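Karness: Stadtwerke stellen Netzspannung in zwei Ortsteilen um

Die Stadtwerke Karness nehmen im April zwei regelbare Ortsnetztransformatoren in Betrieb. Versorgt werden damit 3.000 Haushalte in den Ortsteilen Brilledis und Bastos. Die bisherigen Transformatoren mit festem Übersetzungsverhältnis gehen außer Betrieb.

Anlass ist der Zubau von Photovoltaik auf Wohngebäuden. An sonnigen Tagen steigt die Spannung an den Strangenden mittags an, abends fällt sie durch Kochen, Wärmepumpen und Ladevorgänge wieder ab. Nach der Norm darf die Versorgungsspannung im Niederspannungsnetz in der Regel um höchstens zehn Prozent vom Nennwert von 230 Volt abweichen. In Bastos wurde der obere Grenzwert nach Angaben des Netzbetreibers im vergangenen Sommer mehrfach fast erreicht.
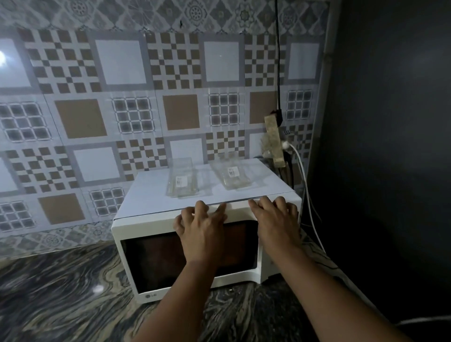 Die neuen Geräte passen das Übersetzungsverhältnis unter Last in Stufen an. Als Regelgröße dient die Spannung an der Sammelschiene, ergänzt um Messwerte aus 21 Kabelverteilerschränken. Die Leittechnik stammt aus dem Projekt Vusura, in dem der Betreiber das Verfahren zuvor an einem einzelnen Strang erprobt hatte. Ein Ausbau der Kabel auf einer Länge von rund 2.000 Metern kann dadurch vorerst entfallen.

Für die Umschaltung wird die Versorgung je Straßenzug einmal für höchstens 20 Minuten unterbrochen, jeweils zwischen 9 und 12 Uhr. Die Termine werden per Aushang angekündigt. Geräteuhren ohne Gangreserve müssen danach neu gestellt werden. Zähler und Hausanschlüsse bleiben unverändert, Kosten entstehen den Anschlussnehmern nicht.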